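Hutusen 344 Standing Cabinet for Equipment Rooms

Sold and delivered by Closetska. Designed by Gualtiero Martinelli for the Marchetti workshop.

The Hutusen 344 is a floor cabinet for small offices, schools and workshops which must keep their network and sound equipment in a closed place. It is delivered flat, in two boxes, and all screws are included. Two persons can assemble it in one afternoon. Please keep the second box closed until the base is level, as the doors are packed on top of the glass shelf.

A room with carpet is no problem for the cabinet, but put the four wide feet under it and not the small ones.
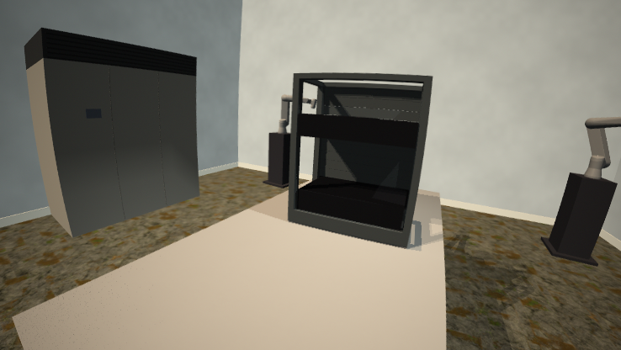 Sizes and weight

Height: 2000 mm
Width: 1265 mm
Maximum load per shelf: 14 kg
Colours: stone, graphite, light sand
Lock: one key lock, two keys

The width is measured with the doors closed. With the handles mounted, you need a little more space at the front. Customers who have the older model can use their old shelves again, but the shelf pins are different and must be ordered separately.

Air and noise

The top cover has long openings, so the warm air can go out without a fan. For a normal router and a small amplifier this is enough. If you put in a server, we advise the fan set Plundetance, which is fixed from inside with six screws.

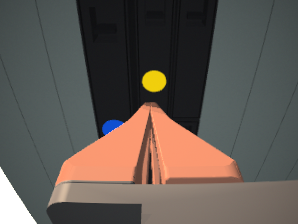 The fan set has two speeds. On the low speed most customers tell us they do not hear it when the doors are closed. The filter should be washed every spring with lukewarm water and a little soap. Let it dry completely before you put it back. Do not use a hair dryer, the filter frame will bend.

Delivery and guarantee

We deliver to the ground floor. For higher floors, please write to us before you order, and tell us the width of the stairs. Orders placed in May are sent later than usual, as the Marchetti workshop makes its yearly stock control.

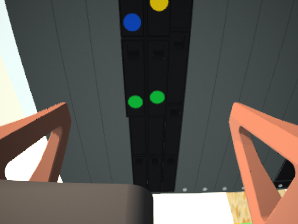

Reading time: 2 minutes

The guarantee covers the doors, the hinges and the lock. Scratches must be reported with the delivery note. Spare keys can be ordered with the number which is printed inside the left door.

Page updated: 2021-01-01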